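Robot carts coming to our building, and I'm the one who has to set up the routes. How did it go for your people?

Posted in Workplace & Facilities by plasik_nights

Hi all, long-time reader, first-time asker. I work facilities for a company that runs furnished apartments for folks on long work stays. We have 65 units across two buildings, one on Lormont and one on Bainbridge, and in June we're getting self-driving carts that bring linens and supplies to the hallway outside each unit. Right now that job is done by seven runners, me included until last year. I pushed a rolling rack up and down those halls for a long time and my knees remember every bit of it.

So now I'm the person learning the planning software (the package is called Jiltska, if anybody here uses it). You build each apartment as a 3D model, put the furniture in, and then drive a pretend cart through it to see where it has trouble. It's kind of fun! I never played video games much and now I get paid to move cabinets around on a screen until 3 in the afternoon.

My trouble is with the parts where a hallway opens up into a room. The software wants me to mark where the cart waits, where people walk, and where the old rolling racks can be parked, because we're keeping some of those. I keep going back and forth on this one layout, with the cabinet on one side and the rack on the other and the floor left open between them.
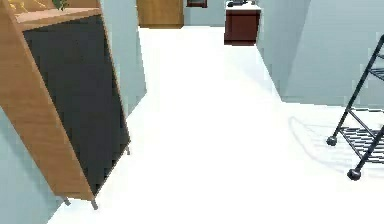
One of my test layouts, looking down the hall toward the wooden door.

The vendor's trainer told me to make the lane as wide as I can and ban racks from it completely. The runners say that's silly, they park a rack right there every day and it's the handiest spot in the unit. I agree with the runners, but I'm also the one who gets the call if a cart sits there blinking all night.

The other half of my question is the people half. Management says nobody loses their job, the runners will be "cart attendants" and do restocking and guest requests. A couple of them are excited and a couple won't talk to me at lunch anymore. If your workplace went through this, what changed for real? And what do you wish the person drawing the maps had done?

gravel_and_gin

We did this at a hospital laundry, same general idea but bigger, close to 800 drops on a busy shift. I was one of the pushers and I'm still there, so take heart.

On the layout, go with your runners. Our map was drawn by somebody in an office and it had no place for a person to set anything down. So of course we set things down anyway, and the carts stopped, and then we got the blame for "blocking the path." It took months of grumbling before somebody walked the halls with us and drew in parking spots. Put a rack zone in the model and give it a real boundary, then tape the same boundary on the real floor. Also check anything that stands up on legs. Our carts have a sensor that sits pretty low and it would look right under a bench and figure it was clear. Yours may be smarter, but I'd test it on a real cabinet with a real cart before you trust the screen.

And watch out for shiny light floors. The model always looks perfect. Ours is pale tile with afternoon sun coming down the corridor, and two of the carts hated it -- they'd creep along like they were on ice.

As for people, the walking went way down and the phone calls went way up. I used to know everybody on every floor, and I'd hear that somebody's kid got into college or that the ice machine was leaking again. Now I mostly see the folks on the floors where a cart gets stuck. I do miss that. My back feels great though, so I'm not going to pretend I'd trade back.

For the ones not speaking to you, ask them to sit down at the computer with you for an hour. One of our crankiest guys caught a door swing that the software had backwards, and after that he was the one everybody went to.

mopbucket_lou

Just make the lane wide. You can always move a rack. We have carts at our warehouse and they're fine.

third_shift_tam

Going to disagree a little with the answer above me. A warehouse doesn't have guests coming out of their door in socks with a suitcase.

I supervise a crew that went from pushing to attending, and my advice is get the new job in writing before June. "Cart attendant" meant one thing in our kickoff meeting and by fall it meant whatever nobody else wanted to do. Ask what the pay is, who carries the phone, and whether one person is expected to cover both buildings at night. Two of my people left over the phone, and it had nothing to do with the robots.

For the map, I'd save two versions of that layout, one with the rack where the runners like it and one with it moved back into the room, and run both in the software. Ours let us run 1,000 practice trips overnight and gave a list of the stops in the morning. Print the list and let the crew go over it with a pen. They'll tell you which stops matter and which are the computer being fussy.

One more small thing, leave somebody a regular rack and a regular route. We kept one for the days the network is down, and there's a bit of a line to get that shift.

plasik_nights

Thank you, this is so helpful! I asked two of the runners to come look at the model tomorrow before their shift, and one of them is bringing a tape measure. I hadn't thought about the phone at all and I have a bad feeling I know who they had in mind for it. Will post back once we've run both versions.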